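## Plaltau 水杯区重新摆过了，保温杯和儿童杯挨到了一起

昨天下午四点多我去 Plaltau 那家店买洗碗海绵，结果海绵没买成，在水杯那两排货架前面站了快半个小时（家里人打了两个电话催我）。货架重新摆过了！以前保温杯在最里头靠仓库门的地方，找一次绕一次，现在全挪到了主通道这边，和儿童水壶放在一块儿，一眼就能看到。

店员跟我说，这次调整是赶在六月开学前弄完的，前后花了两个晚上。整个水杯区现在有71款，比原来多了不少，其中52款是给小孩用的，宇航员图案的好像特别抢手，上一批没几天就卖空了，这回补了货。大人用的保温杯也没少，cello 的 Swift 系列排在显眼的位置，黑盒子，盒面上印着冷热24小时的标志。我看了下价签，有1099的，有1059的，旁边还有一盒879的，差得还挺多，所以拿的时候看清楚自己手里是哪一盒，别到收银台才发现不对。

上面一层放的是 Varmora 的盒装货，竖着排，找字要歪着头看，我脖子都酸了。下面一层就热闹了，粉的绿的紫的挤在一起，带孩子来的话请做好心理准备——我旁边有个小朋友抱着一只绿色的不撒手，他妈妈说家里已经有5只了。

顺便问了大家最关心的退换。店员说盒子没拆、小票还在，就可以换同价位的；拆了封的只换有质量问题的。刻名字的服务这次没恢复，要刻的还是得去 Punness 街口的 Saxena 修表铺，当天能取，字多了要等到第二天。另外 Emard 那边的分店也会照这个样子改，大概2周以后动工，期间水杯区照常卖，只是通道会窄一点，推婴儿车的朋友可以从侧门进。

我自己最后挑了半天也没定下来。想给我爸买一只大的，他钓鱼一出门就是一整天，可是又怕太沉他嫌麻烦。容量写得都差不多，盒子拿在手里其实也掂不出装满水是什么感觉，下次把他本人拉来自己选好了。海绵嘛，今天还得再跑一趟。

营业时间没变，早上九点开门，晚上九点关。傍晚六点以后人比较多，不想排队的话上午去会舒服很多，停车也好找位置。
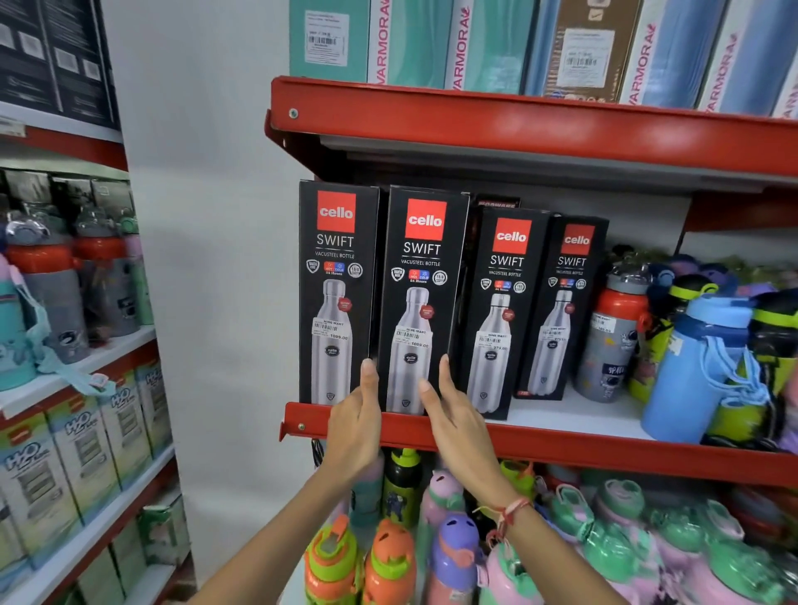
给老人买的话我建议先看杯盖好不好拧，我妈那只保温效果很好，就是盖子太紧，每次都要喊我帮忙，后来干脆不用了。还有，Emard 分店改的时候侧门台阶有点高，推车的要小心。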